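Caring for Small Plastic Parts in the Home Workshop
Stondcombe Household Advice Service
2 September 2025
Reading time: 2 minutes

Many household repairs fail for want of one small fitting. Clips, caps, brackets and housings are easily lost once removed, and replacements for older appliances can be difficult to obtain. The following guidance is intended for residents who carry out their own minor repairs.

Before dismantling

Disconnect the appliance from the mains and clear the work surface. Spread a plain, light-coloured cloth beneath the item - dark fittings are far easier to find against it. Note the position of each fitting before it is removed.

Cleaning

Wash plastic parts in lukewarm water with a little washing-up liquid. A soft toothbrush will reach into corners and hollow sections. Solvents, bleach and scouring powders should not be used. Rinse thoroughly and leave the parts to dry for 30 minutes on a towel, away from radiators.

Checking for wear

Examine each part under a good light, turning it to view every side. Pale lines near a corner or fixing hole often indicate stress, and a part marked in this way should be replaced. Glue is seldom a lasting remedy where a fitting carries weight. 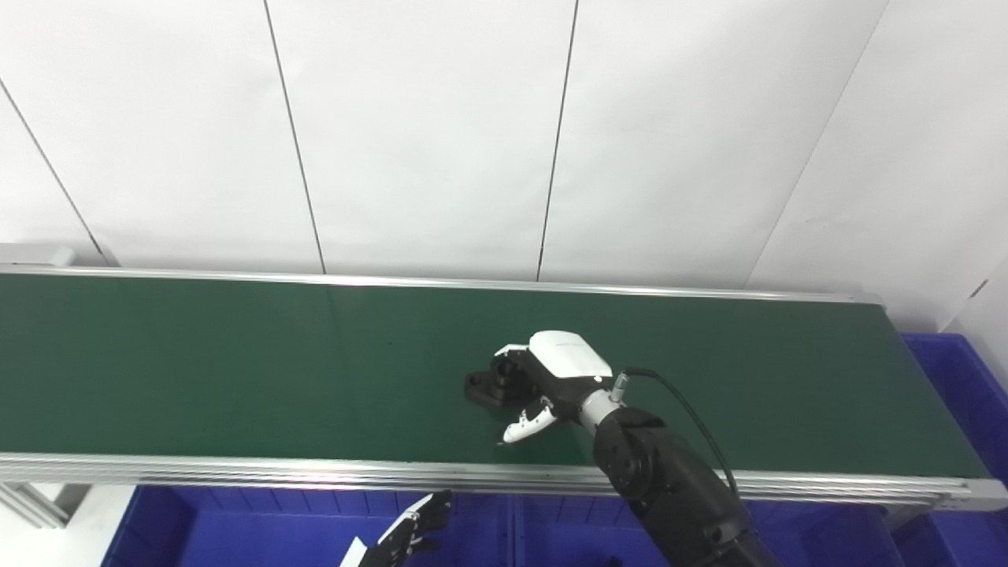 Storage and labelling

Keep the parts from each appliance together in a lidded container, labelled with the model number and the date of removal. Screws should be bagged separately - they scratch softer plastics. Containers are best kept in a cool, dry cupboard out of the reach of children.

Related items
Removing limescale from taps
Sharpening garden shears
Choosing a screwdriver set
Storing paint over winter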